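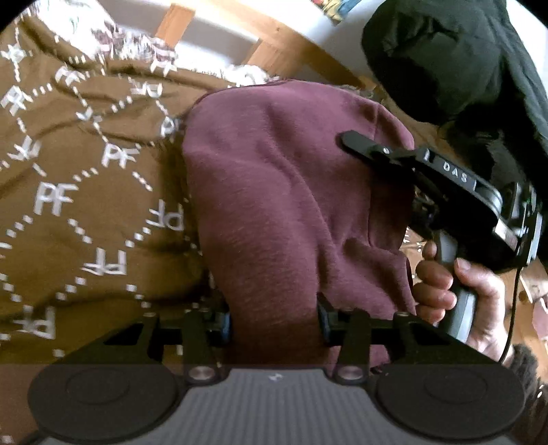
Street Supper Returns to Gosville With a Longer Table and a Smaller Band

The woman who runs the Gosville Street Supper would like it known that she did not volunteer. She went to a planning meeting six years ago for the free coffee, asked why the porta-potties were next to the food, and went home in charge.

"I thought it was a fair question," she said on Thu 13 May, sitting on the steps of the old Hadbridge building with a clipboard on her knees. "It's still a fair question. They're around the corner now. That's my legacy, if you're looking for one."

The supper, which takes over the two blocks of Mill Street between the library and the bank on the second Saturday in June, began as a potluck for people who lived over the shops. Last year it fed 500. This year she is planning for the same number and expects to be wrong, having been wrong in both directions before.

The idea has not changed much. One long table runs down the middle of the street. Anyone can sit at it. Local cooks bring the main dishes, the town closes the road, and at some point there is music, followed by a disagreement over whether there should be more music. The table will be 226 feet this time, up from 200, and the extra length was the subject of three meetings.

"You would think adding to a table is easy," she said. "You put another table at the end of it. But then you're in front of the bank's driveway, and the bank has feelings about its driveway."

The bank came around after it was promised a banner. She would not say how big a banner. "Big enough that they stopped emailing," she said.
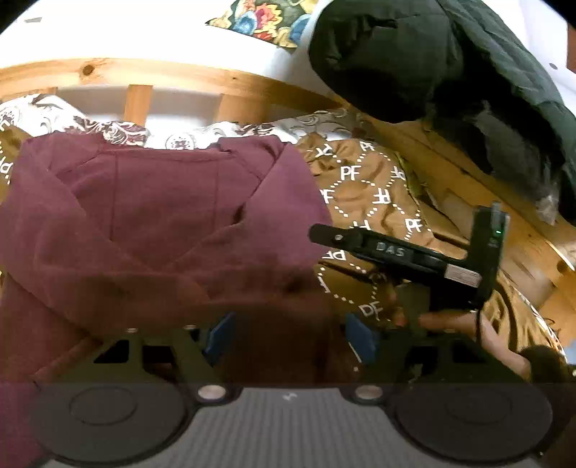

Food is where she gets serious, or as serious as she gets. The first few suppers leaned heavily on pasta salad. One year there were eleven of them, and she still has opinions on at least four. Now cooks sign up by dish, and the list closes when a category is full. Pasta salad closed in nine minutes.

"People were hurt," she said. "I had a man call me at home. He said his was different because it had grapes in it. I told him he was welcome to bring the grapes."

Newer families in town have pushed the menu in better directions. There will be tamales, two kinds of dumplings, a goat curry that ran out before sunset last year, and an Icelandic lamb soup from Þrastardóttir, the bakery that opened on Canal Street over the winter. The bakery's name does not fit on the standard place card, so the supper has ordered longer place cards. The first proof came back from the printer with the opening letter as a P. The second had it as a B. She has given the printer until Monday.

"The soup is worth it," she said. "I've had it twice. Once was for official tasting purposes and once I just walked in."

Music has been harder. The nine-piece brass band that played for the past four years has lost some members to college and one to a bad shoulder, and is down to five. They will still open the evening, with a shorter set and, she has been told, more trombone. After that comes Groltier, an accordion and fiddle duo who play dance tunes from several countries and explain each one at some length.

"I asked if they could explain a little less," she said. "They said the explaining was part of it. So, there's going to be explaining."

Dancing is allowed on the library end only. That rule goes back to the year a conga line met a dessert cart. She was standing next to the cart at the time, and remembers mostly the flan.

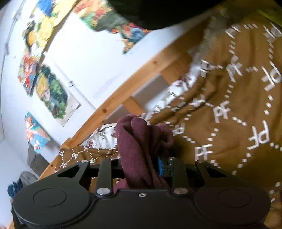
Asked what she worries about, she went down the clipboard. Rain is first, and the fallback is the high school gym, which smells like a gym. Parking is second. Third is the question of the chairs, which are borrowed from four churches and the fire hall and have never once all gone back to the right place. The Methodists are believed to be up six. The fire hall is down nine and has mentioned it.

"We put tape on them last year, a different color for each place," she said. "Then some kids peeled the tape off and made a ball. It was a really nice ball. I couldn't even be mad."

She has tried to hand the job to someone else. Twice she has found a person, walked them through the binder, and watched the face change around the section on grease disposal. Her husband has suggested making the binder shorter. She has suggested that her husband take the binder.

"I'll do this one, and then we'll see," she said. "I said that last year too. My sister has it on video."

The supper starts at 5 p.m. and the last dish is usually scraped by 8:30. Seats are free and can't be saved, though people try, generally with sweaters. Mill Street closes to cars at noon. Cooks who still want to sign up can do so at the library's front desk, where side dishes and desserts are open and pasta salad has a waiting list.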